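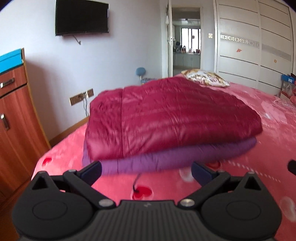 House rules for recording bedding tasks with a hand-held gripper

I've been writing these down for the Laizer home tasks, mostly so I can stop repeating myself in messages. They cover folding, unfolding and moving quilts on a bed. Kitchen tasks have their own page, and Erick Mwakalinga keeps that one up to date.

Before you start

Ask everyone who lives there, and I mean everyone, including the person who only comes home at night. A yes from whoever opened the door covers that person and no one else. Tell them which rooms will be in view. People tend to think only about the bed and forget that an open door shows the next room too, so either close it or get a yes for that room as well.

Then go through the room for papers, family photos, medicine and screens that are on. Ask the owner to move them, don't do it yourself. Otherwise leave the place as people live in it! Please don't strip the bed or hide the extra blankets. We want ordinary bedrooms, with the pillows wherever they ended up.

Check for cords last. If one could catch on the arms or the bedding, stop and sort it out with the owner first.

Recording

1. Start every take with the finger pads fully open and the bedding in view. Hold still for 2 seconds before you reach.

2. Come in slowly and take hold of an edge or a fold. Puffy quilts are slippery and it's tempting to grab a big handful – try not to, the pads get buried and the take is no use for grip width.

3. Keep your free hand out of it. If you have to help with your fingers, finish the move, then mark the take as assisted. I'd much rather have an honest assisted take than a trimmed one.

4. Let go completely before you back away.

5. Take a break after 6 takes. Nearly 50 in one afternoon is my personal record and my wrist was mad at me for days, so don't copy me.

Keep the failed takes

A missed grab gets the same file name pattern as a good one, with the word miss at the end. Don't delete it on site, even if the corner slid right out of the pads and you feel silly. The only takes we delete are the ones where somebody walks in who hasn't agreed to be recorded, and those go the same day.

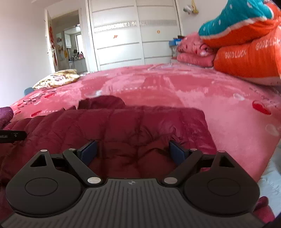

Sadia Chaudhry wrote to ask if a take still counts when you close on the wrong layer, let go and try again without restarting. She had 4 of those and was about to throw them out.

Keep them, Sadia! Mark them as retry and leave the whole thing in one piece, wrong layer and all. I'll add retry to the label sheet.

Last changed 7 January 2023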